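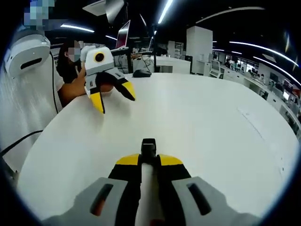
Shared table with laptop on stand, Gimcombe office.

Print | E-mail

Glossy white table used as a shared workstation

Fotini Spanos

Our department at Gimcombe has been assigned a large white table with a rounded edge and a glossy top. It is used for laptop work, frequently by two members of staff at once. Two matters have been raised with me. The first is that the surface reflects the ceiling lights in the afternoon, and the person at the laptop finds this tiring. The second is that the top shows every fingerprint and has begun to collect fine scratches near the curved edge. The laptop is already on a stand and a separate mouse is in use. We would prefer not to replace the table, as the remaining budget for furniture this year is 100 dollars. I would be grateful for advice on mats, cleaning products and the placement of the laptop.

Zhuoran Lu

We had the same complaint at Kusside and resolved most of it with a matte desk mat. Please measure before ordering. A mat of 35 by 100 centimeters will cover the area in front of a laptop and leave the rest of the table free for equipment, but it must lie clear of the curve, as a straight mat that overhangs a rounded edge will curl and catch on sleeves. Ours cost 37 dollars.

With regard to glare, turn the laptop so that the screen is at a right angle to the nearest row of lights, and check the result at 3 p.m. and not in the morning. If the stand has bare metal feet, fit felt pads. A good share of our scratches came from the stand being pushed back and forth.

For cleaning, a soft cloth dampened with water and a small amount of dish soap is sufficient. Dry the surface afterward with a second cloth. Scouring powder and the rough side of a sponge should not be used on a gloss finish. Fine scratches that are already present will remain, although they are less noticeable on a clean top.

Inholm Facilities Desk

Get the mat. Also ask staff to put cables behind the laptop and not across the middle of the table.

Fotini Spanos

Thank you both. The stand does have bare feet and pads have been requested. I will measure the straight section of the table before placing an order for the mat.

Print this page | E-mail this page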